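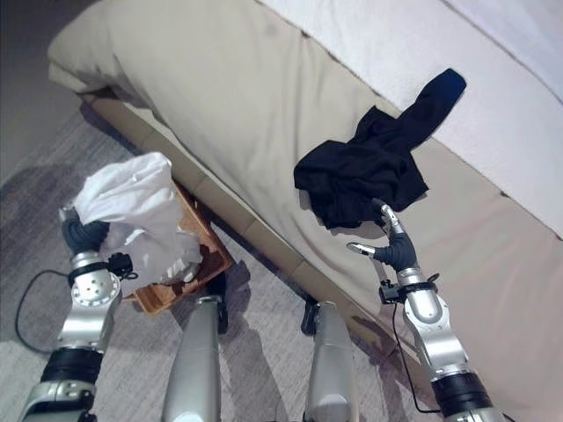
Slide 1. Bedside laundry pickup, seen from the robot's head camera. Black garment at the right hand, white cloth in the left.

Speaker notes: Daltach household humanoid, one season of use
Speaker: Declan Quinlan
Slot: 30 minutes including questions. Leave slide 1 up while people come in.

Opening

Good morning. My name is Declan Quinlan. I look after equipment trials at Breltmont, which runs furnished short-stay apartments. Kurniawati Menon did half the work behind this talk and is sitting near the front. She will take the questions on contracts.

We have had a Daltach humanoid on a paid trial since January. We pay for it like any other customer. Daltach has not seen these slides.

I am going to cover what you get, what it is like to work with, where it loses time, and what we would ask for before signing a longer agreement. I will not cover walking on stairs. We did not test stairs.

Slide 1, stay on it

Start with the job. A guest leaves, and there are clothes and towels on the bed, on the chair, on the floor. Somebody has to pick them up before the bed can be stripped. It is bending work, and it is the part of room turnover our staff asked us to look at first.

Point to the left hand. The fingers have closed on the white cloth, and part of it is still down in the wooden tray. Point to the right hand. One finger is at the lower edge of the black garment, where it hangs over the side of the bed.

Ask the room which of the two they think is harder. Wait for an answer.

We expected black on beige to be easy, and for finding the item it is. Picking it up is a separate matter. A garment that lies in a heap has no obvious place to hold it. The sleeve may be on top of the mattress while the body hangs down the side. If the hand takes a small pinch of the wrong layer, you get one layer and the rest stays where it was.

Mention the angle. The camera is looking steeply down, and you can see its own legs and a piece of carpet between them. That is a normal view for this job. Anyone who has to supervise remotely should spend an hour looking at this kind of picture before they decide if they are comfortable with it.

Slide 2. What is in the package

Read the list, don't add to it.

The robot, with two arms and jointed hands.
Wrist sensors, left and right.
A charging stand.
The supervision software, called Stubbs.
Remote help during business hours.
On-site setup, 2 visits.

Stubbs is the part you will spend your day in. It shows the head view, lets you queue jobs by room, and lets a person pause the arms or take over. It runs in a browser. It logs every pause with a reason code, and the reason codes are good. Our complaint is that you cannot export them without asking Daltach.

Slide 3. How we set up the trial

We used 3 apartments with the same layout and low carpet. Kurniawati wrote the task sheet. Each run had a fixed set of items: shirts, hand towels, socks, one pair of pants. Some went on the bed, some over the edge, some on the floor. Another person laid them out so that whoever was supervising did not know the order.

A run counted as finished when every item was in its container and the supervisor had not touched the clothing by hand. Pausing was allowed. Taking over through Stubbs was allowed but was written down.

We did 48 runs. I want to be clear that this is a small number and that all of it was in our buildings.

Slide 4. What went well

Towels on a flat surface. Shirts lying loose on the mattress. Anything with some body to it.

Working with both hands. It can deal with one piece on the left while the right is reaching for another. In our rooms that saved more time than arm speed did. We ran the arms slower than the maximum setting for the whole trial and would do so again.

Contact with furniture. We had no torn upholstery and no marks we could find on the bed frames. I check this in person after each run. Guests notice beds.

Setup. The first visit took a morning. The second was shorter and was mostly training for our people.

Slide 5. What did not go well

Socks. Thin socks on carpet are slow. Expect several tries.

Items over the edge of the bed. If part of the garment is above the mattress line and part is below it, the robot sometimes changes its mind about where to take hold. You will see the hand come in, stop, back off and come in again. The supervisor usually wants to take over at that point. Our advice is to give it one more try first.

Cable routing. If you go back to slide 1, look at the left side. There is a black cable looping out from the wrist area and across the carpet. Look at your own rooms with that in mind, especially if you have narrow gaps between the bed and the wall. We now walk the floor before a run and move anything a cable could catch on.

Containers. A low tray is easy to reach into, but a heap of cloth soon rises above the sides. A deep hamper holds more, and the hand has to come up higher to clear it. We tried several and settled on a medium one from Plasent. Try yours before you buy a stack of them.

Slide 6. Staff time

This is the slide people photograph, so leave it up.

One supervisor per robot for the first month. After that, Kurniawati had one person watching Stubbs and folding linen at the same table. We did not get to the point where nobody was watching, and the service agreement does not promise that.

Two of our housekeepers liked it right away. One still doesn't. Her point is that she can clear a bed faster than the robot can, and she is right. The gain for us is that she can be doing the bathroom during that time.

Slide 7. Before you sign

Ask for the export of reason codes in writing.
Ask who owns the video from the head camera and how long it is kept.
Ask what happens to your monthly fee while a hand is out for repair. Ours was out for nearly a week and we were billed as usual. That has since been credited.
Ask for a test in your own room, with your own bedding and your own lighting.
Agree on what counts as a finished job.

If time is short, skip the fourth one and say it during questions.

Slide 8. Where we are now

We have extended for one more term on the same 3 apartments. We have not ordered a second unit. The decision depends on the over-the-edge items and on the export question.

Kurniawati has copies of the task sheet. Please take one and change it to fit your rooms.

Go back to slide 1 for questions.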